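The Telephone on the Table: Preparing Household Objects for a Handling Session
Project report, Material Culture and Everyday Life, second year
Supervisor: Halldóra Mogensen

1. Background

The Hviid Library in Parel lends boxes of ordinary household objects to schools and to day centres for older people. The boxes are called Flaltent boxes, after the street where the library had its first building. A Flaltent box does not contain treasures. It contains things which people had at home or at work, and which they may now pick up, turn over and talk about. The staff told us that the most requested box, the kitchen box, was always out, while the box with the title "Office and hall" had stayed on the shelf for a long time. Our group was asked to renew it.

We were three students and we had eight weeks, of which two were lost to the examination period. The budget was 1000 kroner. We were allowed to keep anything from the old box and to add objects from the library's own store, but the new box had to fit on the same shelf and one person should be able to carry it.

This report describes how we chose the objects, how we cleaned and arranged them, and what we learned when we tried the table with a small group of visitors. The written cards for the box are delivered separately.

2. What was in the old box

The old box was mostly paper: forms, envelopes, a telephone directory and a folder with photographs of offices. There was also a hole punch and a stamp pad which had dried out. According to the loan notes, teachers liked the directory, but the children did not know what to do with it after the first five minutes. One teacher had written in the margin: "They asked where the telephone was."

We took this comment seriously. It seemed strange to us that a box about the office and the hall did not have a telephone. When we asked, the library explained that there had been one before, but the cord was damaged and it was taken out. It was never replaced.

Therefore we decided that the telephone should be the centre of the new box, and that the other things should be placed around it in a way which makes people want to touch and compare.

3. Choosing the telephones

The library's store has a shelf with telephones from closed offices in Parel. Most of them are of the same type and in grey or black. We wanted at least one in a strong colour, as we believed that it would be easier for visitors to notice and remember. We found a red desk telephone with a keypad and a small display, and a black one. Both have a coiled cord. The red one is registered in the library's list as item 1536, with the note "reception, ground floor". The black one had no note at all.

We discussed for a long time whether a telephone with a display is "old" enough. One member of the group felt that visitors would expect a dial which you turn with the finger. The other two of us argued that the box is about things people used, and that the keypad telephone stood on desks for many years and is now disappearing without anybody paying attention to it. Our supervisor supported this view and advised us to write the age of the objects on the cards only when we were sure. We are not sure for the black telephone, so its card says only "desk telephone with coiled cord".

None of the telephones is connected to a line. We asked the library if it was possible to have a dialling tone, because several people on our trial day wanted to hear it, but this would need extra equipment and we did not have time to look into it.

4. Cleaning

We cleaned the telephones with a cloth that was only slightly damp, with a drop of washing-up liquid. Between the keys we used cotton buds. It is slow work, and one should not press hard, as the letters on the keys can come off.

The cords were the most difficult part. A coiled cord collects dust on the inside of the curls, where a cloth does not reach. First we tried to pull the cord straight and wipe it, but then it twists in the hand and jumps back. It worked better to put it in a bowl of lukewarm soapy water, with both plugs outside the bowl and held up with a clothes peg, and to move it gently. Afterwards we hung the cords over the back of a chair until the next day. A cord which has been bent the wrong way for years will not become regular again, and we accepted this. We think it even shows how the telephone was used, for example that somebody always walked to the same side while talking.

For the wooden table which we used in the trial we bought a small tin of Garkus furniture wax. It took away the dull patches, but the scratches stayed. We spent more of the budget on the wax than we had planned and would choose a cheaper one next time.

5. Arranging the table

A Flaltent box is always unpacked on a table by the person who leads the session, so we had to make a suggestion for the placing. We tried several versions. In the first version all objects stood in a straight line, with their cards in front. It looked tidy, but it also looked like a shop counter, and we ourselves did not feel invited to touch anything.

In the second version we separated the telephones, so that two people could each sit with one. We let the cords lie freely. Before, we had rolled them up neatly beside the telephones, and this made the objects look as if they were packed away. 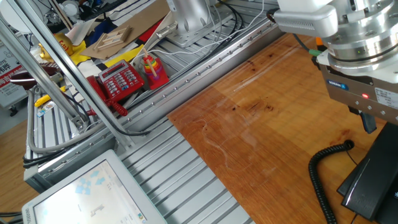
The distance between the two telephones matters more than we expected. If they stand close together, visitors compare them as objects: which one is heavier, which one has the better keys. If they stand apart, people very soon begin to play a telephone call. Both are useful, but for different groups. In the guide we recommend to start with the telephones apart and to move them together later in the session.

We also placed a stacking toy with coloured rings near the red telephone. The idea came from an interview with an older lady, who told us that the telephone in her hall was on a low shelf, and that her children always played on the floor next to it while she was talking. For her the two things belonged together. We liked this memory, and it also gave us a practical advantage, namely that small children who come with a family group have something of their own. The rings are easy to wipe after use.

6. The trial

The trial took place in the reading room in March, in the afternoon between two and four. The visitors were a mix of people from the day centre in Parel and some families who happened to be in the library. We did not give any introduction. One of us sat at the table, one took notes and one talked with those who were waiting.

Most visitors lifted a receiver before they said anything. Several older visitors held it between the ear and the shoulder, so that both hands were free, and two of them began to look for a pencil. We had not thought of this. A telephone in an office or in a hall always had something to write on beside it, and our table had nothing. After the first hour we fetched a notepad and a pencil from the desk, and these are now part of the box.

The children were interested in the cord above all. They pulled it out to see how far it would go. One boy asked why the telephone was tied to itself. His grandfather explained that one had to stay near it, and then told a long story about his sister, who could bring the whole telephone into the cupboard under the stairs and close the door. We have written down this story, with permission, and it is included on one of the cards.

The stacking toy was used by the youngest, but also by adults. Some of them took the rings off and put them on again while they listened to others, without looking at their hands. Our supervisor remarked that people need something to do with their fingers when they remember, and that the cord of a telephone had served the same purpose.

Not everything went well. The cards were too small and the text was printed too pale, and nearly all the older visitors asked us to read them aloud. The black telephone was used less than the red one. We first believed it was because of the colour, but later we noticed that it was placed on the side of the table with the bad light. When we changed the places for the last half hour, the difference became smaller. With such a short trial we cannot say more about it.

7. Changes after the trial

The cards were printed again in a larger size and with black text. A notepad, a pencil and the old directory were added, since visitors asked to look up a number. The folder with photographs was kept but made thinner. The dried stamp pad was thrown away after agreement with the library.

We sewed a cotton bag for each telephone, so that the cords do not become tangled during transport. The toy has its own bag. The order of packing is written on the inside of the lid: telephones at the bottom, directory between them, cards on top.

8. Remaining questions

We did not solve the question of the dialling tone. We would also have liked to find out more about the black telephone, and we have left a note at the lending desk, asking visitors to contact the library if they recognise it. The price of the replacement cords should be checked before the box goes out for the first time, as a damaged cord was the reason why the first telephone disappeared from it.

Appendix A contains the text of the cards. Appendix B contains the packing list and the guide for the session leader.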